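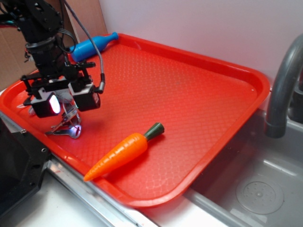 Figure 4. Tray on the bench beside the sink.

4. Fitting the Durneck under-bench water filter

Before you start

Check that the cupboard has 458 mm of clear height and 219 mm of clear width. The cartridge drops out from below, so measure from the cupboard floor and not from the shelf.

Caution: Cold water only. Do not connect the filter to a hot or tempered line.

1. Turn off the cold water at the isolating valve under the sink. Open the tap until the flow stops, then leave it open.
2. Put a bucket and an old towel under the valve.
3. Hold the bracket against the side wall of the cupboard and mark both holes with a pencil.
4. Drill pilot holes no deeper than 9 mm and fix the bracket with the screws supplied.
5. Undo the flexible hose at the valve. Keep the old washer until the job is finished.

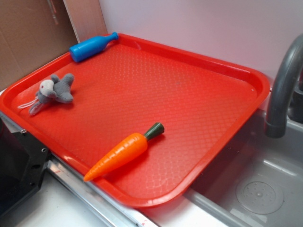 6. Push the filter head onto the bracket until it clicks. The arrow on the head must point towards the tap.
7. Connect the inlet hose to the valve and the outlet hose to the tap. Tighten by hand, then a quarter turn with a spanner - no more.
8. Twist the cartridge in clockwise.
9. Open the valve slowly and check each joint with a dry tissue.

Note: Run the tap for 300 seconds before drinking the water. Grey water at first is carbon dust and is harmless.

If a joint weeps, close the valve and reseat the washer. Replacement washers are listed in section 7.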